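Two Voices, One Microphone

Print | E-mail

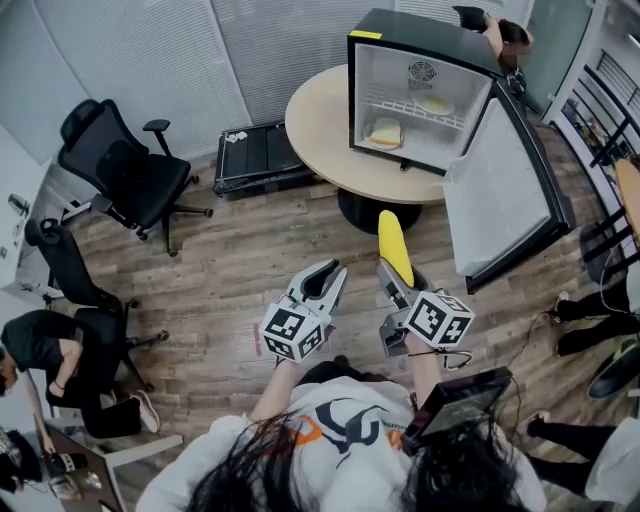

When Ratree Panyasiri and Gertraud Fuchs began singing together, neither of them owned a microphone. They borrowed one from the Gilbert, a 68-seat room above a hardware store, and stood on either side of it because that was the only way to share. They still perform like that.

Their second album, Griritz, comes out in November on the small Lalten label. It was recorded in three days with Samran Duangkaew on upright bass and Do-yoon Yook on fiddle. Most of the songs are first or second takes.

"We tried headphones and separate booths," says Fuchs. "I kept coming in early. I need to see Ratree breathe."

Panyasiri writes the words, usually late at night, and Fuchs finds the tunes on an old mandolin with a cracked back. "Clamex Road," the opening track, began as a slow waltz. Yook played it too fast at rehearsal and they kept his tempo.

The first pressing is 200 copies, all on vinyl. Producer Lamai Chaiyaporn wanted a longer record, but the pair dropped two songs they felt were unfinished. One of them, a murder ballad, has since found its way into the live set.

They play the Gilbert again on Friday. Doors open at seven, and Duangkaew will play a short solo set first.

Print | E-mail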